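El taller de Clorthorpe estrena normas para sus cúteres

Los cuatrocientos socios que comparten herramientas en Clorthorpe tienen desde junio un reglamento de dos páginas sobre el uso del cúter.
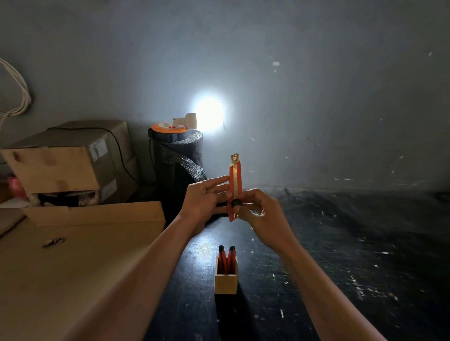 Vuelta al soporte de madera

La norma principal cabe en una línea: cúter que se usa, cúter que vuelve al soporte. Se trata del pequeño cajón cuadrado de madera clara, abierto por arriba, que vive sobre la mesa negra, la de los arañazos y las motas de pintura blanca que ningún disolvente ha logrado impresionar. Los cúteres son los de siempre, de plástico de color vivo y cuchilla de segmentos.

El taller, instalado en la antigua imprenta Krasniqi, cerró el último inventario con 486 herramientas en el registro y 30 en paradero desconocido. La mayoría de las ausentes cortaban. Dos aparecieron después dentro de una caja de cartón ya precintada, que hubo que abrir con un tercer cúter, prestado por la ferretería de enfrente.

El reglamento pide también recoger la hoja antes de soltar la herramienta y partir los segmentos gastados sobre el bote metálico de la entrada. La papelera queda descartada tras un incidente con una bolsa y un zapato, del que el texto ofrece más detalles de los necesarios.

Presupuesto y plazos

La asociación Semum, que gestiona el local, ha reservado 2.000 euros para reponer material y renovar la iluminación. La superficie de la mesa no entra en el presupuesto. Hubo una propuesta de lijarla, rechazada por amplia mayoría y con cierta emoción.

Las nuevas normas estarán a prueba hasta que termine el encargo de embalaje para la feria de Praltberg. Quien se lleve un cúter a casa por descuido puede dejarlo en el buzón del taller, con la hoja recogida, a cualquier hora y sin dar explicaciones.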